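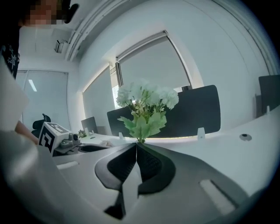 你们只接自家卖出去的桅杆和索具吗?

来源不限。Wovelov 承接帆船桅杆、横杆、固定索具和活动索具的检测、修理与更换,原制造商是否仍在经营不影响受理。缺少图纸的老桅杆按实物测绘,测绘费计入工单,不另立合同。

关于 Wovelov

Wovelov 是一家帆船桅杆与索具工厂,设在 Bellmont 港北侧的船厂区内,由 Virgilio Navarro 创办。工厂的主要对象是巡航用单体帆船,也接受小型双体船和训练用船。业务范围从桅顶滑轮到甲板锚链板为止。船体结构、发动机、电气系统和帆的缝制不在范围之内,遇到这类问题时,我们在检测报告里写明位置和现象,由船东自行联系相应的修理单位。

最初的业务只有一项,即钢索压接。当时港内没有旋锻设备,钢索要送到外地加工,长度错了只能整根报废。Navarro 购入一台二手旋锻机,在船厂租了半间仓库,按根收费。后来船东开始把整套固定索具送来,再后来连同桅杆一起送来,仓库长度不够,工厂搬到现在的位置。旋锻机沿用至今,换过模具座和液压泵,模具按钢索直径成对编号,磨损超差后两半同时更换,不混配。

现在的厂房是一座单层钢结构建筑,沿长边布置桅杆工作台。工作台有效长度16米,超过这一长度的桅杆在拆开接套之后分段上台,不能拆分的则在室外支架上作业,只做检测和五金更换,不做焊接和喷涂。办公室在厂房东端,报价、图纸和备件采购都在那里处理。

组织

工厂分为四个组:检测组、钢索组、铝加工组和安装组。一份工单可以经过其中任意几个组,但自始至终只有一名负责人,姓名印在工单右上角。船东需要了解进度时,直接与该负责人联系即可,不必经过办公室。

检测组由 Ariel Dagdag 负责。检测组不参与报价。检测结论先行定稿,再交办公室计价,定稿后的结论如需修改,须由检测组重新签字,旧版本保留在档案里。这一顺序会使报价晚一到两个工作日,我们接受这个代价。

钢索组由 Jerome Lumanlan 负责,工作内容包括钢索下料、旋锻、机械式端头装配、纤维绳插接以及生命线制作。

铝加工组由 Man-lok Tseng 负责。桅杆截面修补、接套制作、撑臂根座更换、横杆校直、铆接件拆装和局部焊接都在这一组完成。需要整根阳极氧化的型材外送处理,返厂后由本组复检膜层和直线度。

安装组由 Wilfredo Lagman 负责,承担拆桅、立桅、调索和试航后复调。吊机由船厂提供,吊装时间以船厂排班为准。

检测的做法

索具检测分为立桅检测和卸桅检测。两者的结论不能互换。

立桅检测在桅杆不离船的条件下进行。检测人员由吊索升至桅顶,自上而下检查桅顶滑轮、前支索连接、侧支索挂点、撑臂外端、撑臂根座、滑槽、鹅颈和桅脚。钢索端头用放大镜观察,重点是旋锻套筒口部的裂纹、锈迹渗出和断丝。甲板一侧检查花篮螺丝的螺纹、叉头销和开口销,检查锚链板露出甲板的部分以及周围密封胶的状况。锚链板穿过甲板的一段无法在立桅状态下判定,报告中该项一律填写“未检”,不填写“正常”。

卸桅检测在工作台上进行。桅杆放平,拆下全部钢索、滑轮轴和撑臂,清除盐结晶和旧润滑脂。不锈钢件与铝型材的接触面是检查重点,紧固件周围出现白色粉状腐蚀物时,须拆除紧固件后测量剩余壁厚。桅脚内侧积水部位和排水孔同样测量壁厚。直线度用拉线法测量,前后向和横向各测一次,桅杆翻转后复测,两组数据差异过大时重新支垫。

着色渗透检测用于花篮螺丝、叉头、连接板和锚链板。零件表面必须先除油,有漆层的须除漆。抛光不能代替除漆,抛光可能使细小裂纹的开口闭合,渗透液无法进入。曾有船东在送检之前把锚链板抛光得很好看,我们只能要求先做酸洗再检,工期因此延长。请送检者保持零件原状。

检测结果分级如下。

甲级:可继续使用,下一次检测按常规间隔安排。
乙级:可继续使用,附条件,条件写在备注栏,例如缩短间隔、限制航区或更换单个零件。
丙级:停止使用,更换后方可受力。

丙级零件不因船东的航行计划改级。船东有权不更换,也有权取回零件,但我们不会把丙级零件重新装回船上。需要离港时,由船东自行安排安装,报告原件照常交付。

钢索与端头

固定索具通常采用单股不锈钢钢丝绳。其特点是伸长小,弯曲性能差,适合直线受拉。活动索具若使用钢丝绳,则选用较柔软的多股结构,并与滑轮直径匹配。滑轮直径不足是断丝的常见原因,换绳不换滑轮时,新绳会在同一位置再次损坏。报价单遇到这种情况会把滑轮单独列出。

旋锻端头和机械式端头均可选用。旋锻端头价格较低,外形细,需在厂内设备上加工,一经压成不可拆解。机械式端头价格较高,可在船上用手工具装配,部分零件可重复使用。远航船东常见的配置是上端采用旋锻,下端采用机械式,便于在外港截短或更换。下端朝上开口,容易存水,旋锻套筒口部的裂纹也多见于下端,这一配置在维护上有一定合理性。我们不对两种端头作总体优劣的评价。

旋锻时,钢索插入深度用记号笔标出,压接后检查记号与套口的相对位置。套筒压后外径用量具在两个互相垂直的方向测量,两个读数记入工单。套筒弯曲者报废。压接次数按模具说明执行,不因外观光洁而增减。

下料长度按以下顺序确定:首选旧索实测长度,在张紧状态下由销孔中心量至销孔中心;旧索缺失时,由桅杆与甲板的测绘尺寸计算;两者兼有时进行比对,差值无法解释的,先停料,再复测。花篮螺丝的标准位置是螺杆旋入一半,给初期伸长留出余量。旧索的花篮螺丝若已旋到尽头,说明旧索长度有误或船体有变形,不能照抄旧长。

纤维固定索具

近年高模量聚乙烯纤维绳用于固定索具的询问增加。我们承接这类工作,但限定条件较多。选绳时以蠕变而非断裂强度为控制指标,绳径因此往往大于仅按强度选出的绳径。挂点的弯曲半径必须符合要求,原先为叉头设计的薄连接板需要加装套环或更换。与锐边接触的部位加护套,护套可拆,以便检查内层。

纤维绳不腐蚀,重量轻,可在船上插接。它会磨损,会受紫外线影响,对高温敏感。靠近排气口的位置不予采用。与钢索混装时,左右两侧必须采用同一种材料,同一平面内的受力件也应一致,否则调索数据没有意义。

插接的锥形过渡段长度按绳索制造商的资料执行,插接后预拉,再测量成品长度。预拉之前的长度只作参考,不写入工单。

铝型材修理

桅杆受损后能否修理,取决于损伤的位置、方向和剩余截面。横向裂纹比纵向裂纹严重。撑臂根座附近、鹅颈附近和甲板穿孔处属于高应力区,这些部位的损伤优先考虑加装内套或外覆板,不采用单纯补焊。热处理铝型材焊接之后,热影响区强度下降,焊缝本身看不出这一点。Man-lok Tseng 在每份焊接工单里附一张热影响区示意图,标明此后不得再钻孔的范围。

折断的桅杆可以用内套对接。内套优先取自同型号型材,沿纵向剖去一条后压入;没有同型号型材时,用板材卷制。接合面的配合间隙逐段检查,铆钉错排,不在同一截面上集中布孔。接好后的桅杆重量和重心有变化,变化值写入交付文件,供需要核算稳性的船东使用。

不锈钢紧固件进入铝型材时一律加隔离膏。旧螺丝拆不下来时,先加热,再用冲击工具,最后才钻除。钻除后的孔如果扩大,改用大一级的紧固件或另选孔位,原孔封堵。不使用木屑、胶泥之类的填充物恢复螺纹。

横杆的常见问题是斜拉器座处局部压陷和端部铸件开裂。横杆在顺风意外换舷时受到的弯矩,取决于主缭挂点的位置,挂点移到中部的船应当核算截面。不少船东在加装硬质斜拉器时没有改动横杆本身,检测中会单独列出这一项。自制横杆我们也接受送检。木质横杆只检查五金,不对胶缝和木料出具结论。

立桅与调索

立桅之前,桅脚座、甲板穿孔楔块和全部叉头销逐项核对。电缆和天线馈线由船东或其电气承包商事先穿好,安装组只负责保护,不负责接线。风速大于吊机操作规定时停止作业,由船厂吊机操作员作决定,安装组没有异议权。

静态调索在船舶浮于水面、压载和水箱状态接近日常的条件下进行。船在支架上时船体受力与漂浮时不同,在岸上只作初步张紧。先使桅杆在横向居中,用主升帆索或量尺比对两侧锚链板的距离;再调上侧支索,使两侧张力一致;然后调下侧支索,控制中段侧弯;最后调前后支索,确定后倾和预弯。张力用钢索张力计读取,记录时注明仪器编号。

动态调索在试航时进行。中等风力下迎风航行,观察下风侧支索。若下风侧支索明显松弛,返回浮动静止状态后加紧,不在受力一侧旋转花篮螺丝。沿主帆滑槽自下向上观察桅杆侧弯,左右两舷各看一次。两舷表现不同的,先检查撑臂角度,再检查索长。

调索完成后插好开口销,销脚张开角度以不脱落、可徒手取下为准,外缠胶带只包尖端。整个花篮螺丝不应缠满胶带,缠满会存水并妨碍检查。新索具在使用一段时间后会有结构性伸长,首次复调包含在安装费内,船东把船开回 Bellmont 即可预约。船在外港时,我们提供书面步骤,由船东自行复调。

Drarix 记录系统

Drarix 是我们自用的索具档案格式,由检测组和钢索组共同维护。每一条船对应一份档案,每一根钢索对应一个编号,编号以船档号开头,后接位置代码和更换次数。编号打在不锈钢小牌上,用细丝固定在花篮螺丝下端。小牌丢失不影响档案,位置代码可以重新推定。

档案目前收录船只527艘,其中401艘有完整的下料长度记录。余下的船只在本厂做过检测,未做过换索,因此只有检测数据。有完整记录的船,船东可以凭船名远程订购单根钢索,无需寄回旧索。没有完整记录的船仍需实测。

档案内容包括:钢索直径与结构、端头型号、销孔中心距、压接读数、张力读数、检测等级、更换原因、材料批号。不包括船东的航行路线和保险信息。船只转让时,档案随船转移,新船东提供过户文件后可以取得副本。原船东与我们的往来函件不随船转移。

档案允许导出为纯文本表格,列名固定,任何表格软件均可打开。我们没有开发手机程序的计划。

材料与批次

钢索按卷入库,每卷取样一段,压接端头后做拉力试验,试样拉断位置和载荷记入批次卡。拉断位置在套筒口部以内的,整卷暂停使用,检查模具和插入深度后重新取样。批次卡保存期与档案相同。

不锈钢零件在入库时核对材质标记,没有标记的用便携光谱仪抽测。外观相同而材质不同的叉头销曾在同一包装内出现过,自那以后抽测改为逐包进行。船东自带零件可以安装,安装前同样抽测,抽测费用由船东承担,报告中注明“船东提供”。

铝型材以整支订购为主,常用截面保有少量库存,老截面靠拆船件。拆船件逐支检测,只作内套、覆板或横杆使用,不作主桅整体替换。 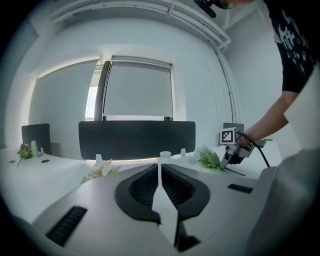
Bellmont,二月

冬季工期通告与工厂现状

本季卸桅期已过半,工作台排期集中在检测和换索两项。铝加工组的焊接工位本月优先处理接套工单,横杆类工单顺延。已确认日期的船东不受影响。尚未确认日期的船东请把船名、桅杆型号和希望立桅的潮时发到办公室,上午收到的来函当天答复,下午收到的次日答复。

室外支架的防护棚已延长,覆盖到船厂通道一侧。支架上的桅杆须系挂名牌,名牌上写船名和工单号。没有名牌的桅杆,船厂有权移位,我们不负责寻找。船东自行拆下的撑臂请标明左右和上下,撑臂根座的角度左右对称,装反后立桅时才会发现。

旋锻机的例行维护安排在本月下旬。维护期间钢索组继续装配机械式端头和插接纤维绳,旋锻工单在维护结束后依收单次序恢复。

Vidal 工作点

Vidal 工作点设在外港码头,只办理立桅检测、单索更换和零件收发,没有工作台。需要卸桅的船只一律回到 Bellmont。两地之间的零件随定期货车往返,钢索盘卷运输,盘径不小于钢索结构允许的范围。船东自行盘卷时常见的错误是强行压小盘径,再用胶带固定,由此产生的永久弯曲无法消除。

Vidal 的检测由检测组轮流派员,不设常驻人员。轮值表贴在码头办公室门外,涨潮前后的时段留给吃水较深的船。过境船只可以临时预约,附带条件是检测结果必须由船长本人签收。过境船往往急于离港,报告里的乙级条件容易被忽略,我们要求当面说明一次。

人员培训

新进技工从钢索组开始,先学测量和下料,再学压接。未取得内部签字的人员可以操作旋锻机,但成品必须由有签字权的人逐件复测。由钢索组转入检测组须另行考核,考核内容是对一组已知缺陷的退役零件作出判定,漏判一处即为不合格,误判可以补考。

登桅人员须掌握双索系统,一根受力,一根保护,两根索不得共用同一个绞盘。吊椅的卸扣不作为唯一连接,升帆索直接打结系于吊椅,卸扣仅作备份。工具用细绳系在吊椅上。甲板操作者在桅上有人时不接电话,不离开绞盘。

Wilfredo Lagman 每年冬季给本港船东讲一次课,内容是出航前的自查。讲义可以在办公室领取,主要篇幅是怎样看套筒口部、怎样检查开口销、怎样记录断丝位置。讲义不教压接。船东自查不能代替厂内检测,但自查做得仔细的船,检测工时通常较短。

责任与保修

本厂制作的钢索组件,保修范围为压接工艺、下料长度和所用材料。因碰撞、搁浅、缺失开口销、未经复调长期松弛使用造成的损坏不在保修之列。松弛的钢索在每次摇晃中受到冲击,疲劳损伤比适当张紧的钢索更快,这一点在交付文件中单独成段,船东签收时须签在该段下方。

检测报告描述的是检测当时的状态。报告不构成对未来使用期限的担保,也不替代保险公司指定的检验。保险公司要求特定格式时,检测组可以按其格式填写,但等级和“未检”项不作改动。

更换下来的旧索和旧端头保留至立桅之后。船东可以到厂查看或取走,逾期按废金属处理。丙级零件在报废前切断或打上凹痕,以免重新流入使用。船东要求取走丙级零件的,按原状交付,由其签字。

我们不做的事情

不出租吊机。不代售船只。不接受仅凭照片出具的检测结论。照片可以用来初步辨认型号和准备备件,船东发来的照片请包含全貌和局部,局部照片旁放一把尺。

不为竞赛船提供截面优化计算。竞赛船的钢索更换可以承接,长度和张力由船队提供书面数据,我们按数据制作,不作评议。

不承接未经船东书面同意的修理。租船公司、船长或买方委托检测时,须附船东授权,报告同时抄送船东。买方在购船前委托的卸桅检测,由卖方决定是否允许卸桅,费用由委托人承担,交易未成也不退还。

联系与到厂

办公室负责报价、预约和备件。技术问题请注明组别,来函直接转给该组负责人。咨询桅杆时请提供船型、建造年份、桅杆制造商、截面长宽、甲板以上高度,以及桅杆落于甲板还是穿过甲板落于龙骨。咨询钢索时请提供直径、上下端头型号、销径和销孔中心距。不确定的项目留空,不要估计。

到厂走船厂北门,门卫处登记船名。厂房内旋锻机和锯切工位设有黄线,访客止步于线外。送索具请走西侧卷帘门,长件由南端入厂,事先通知铝加工组清出通道。午间装卸停止,下午一时恢复。

船只靠泊由港务办公室安排,泊费与本厂无关。候吊泊位没有岸电,需要用电的船请在预约时说明,由我们向船厂申请相邻泊位。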